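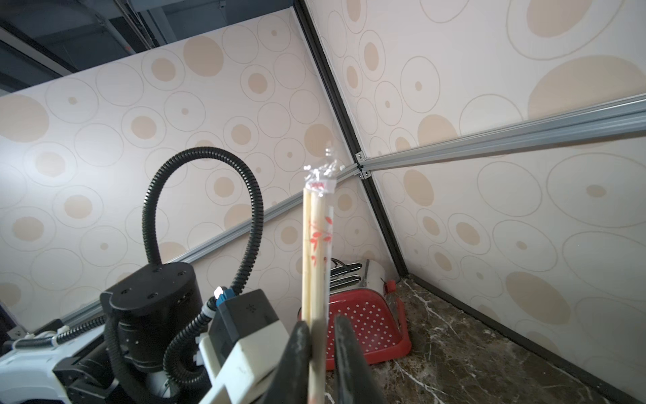

Wooden chopsticks in a clear sleeve with red print.

Print this page | E-mail this page
Reading time: 2 minutes

Kerkness Countertop Rice Cooker

The Kerkness has one switch. Push it down and you get rice. It will not bake a cake, proof your sourdough or send a message to your phone, and if you want a voice telling you dinner is ready you will have to invite someone over.

We have sold rice cookers for 7 years and the fancy ones come back most often, usually with a note about the menu. The Kerkness mostly comes back when somebody has dropped it.

Inside is a removable pot with the fill lines stamped into the wall, so they can't wash off in the sink. The lid is glass and lifts away completely. There's a steam hole in it, and steam comes out of the hole. Please don't park the cooker under your nice cabinets.

Capacity: 64 ounces, cooked
Settings: 2 (Cook, Warm)
Cord: detachable, short
Included: pot, glass lid, measuring cup, paddle
Colors: white, or the green we over-ordered

Brown rice works fine but takes its time. Start it before you start being hungry. Sushi rice needs a rinse and ten minutes with the lid on after the switch pops, however good it smells.

The Resora steamer tray fits on top. The Gwilliam tray looks as if it should and doesn't, and we no longer accept returns on that particular act of optimism.

The green model ships from our Skullville warehouse in November. White is in stock now.

Page updated Sun 5 October

We use cookies to remember your cart. Accept | Manage settings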